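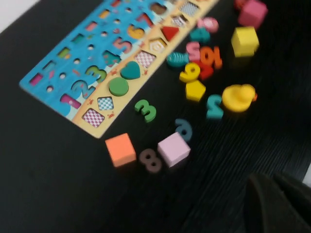 Rianne Goossens asked that this card begin with the people and leave the file format for later, as the operators at Rerkdale will read it too.

Drakon returns cell – data card

Cladinlow takes back wooden number and shape puzzles from nurseries. Until 2025 the pieces were put back in the boards by hand, by four people at one long table. Drakon is the trial of a robot arm for this work. The set holds 58 recordings, each with a wrist view and a fixed view of the table.

What changed for the staff

The arm places pieces in the boards. The operators now check the finished boards, decide which pieces are too worn to send out, and correct the labels in the recordings. Three of them had training for the labelling in August. They told us that the shoulders are less tired, but the eyes are more tired – we have shortened the labelling turns for this reason. 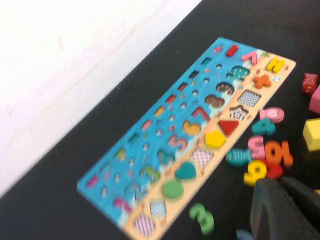

Does the cell replace the evening shift? The evening shift stays, with the same hours and the same pay, and the agreement is looked at again after the trial.

Known limits

One kind of puzzle board only. Every recording is from the same table, so please do not expect good results with other lighting. Operators may ask to have a recording removed, without giving a reason. Write to Pieter Mabuza before Thursday and it is left out of the next version. 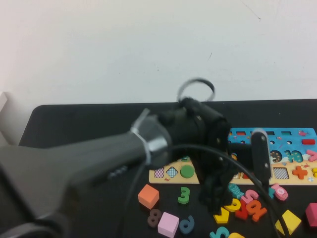 Fixed view: arm, board and loose pieces.

Files

Recordings are kept on the Pickering server, one folder for each. Corrected labels are in the same folder, with the notes of the operator. The notes are not translated yet.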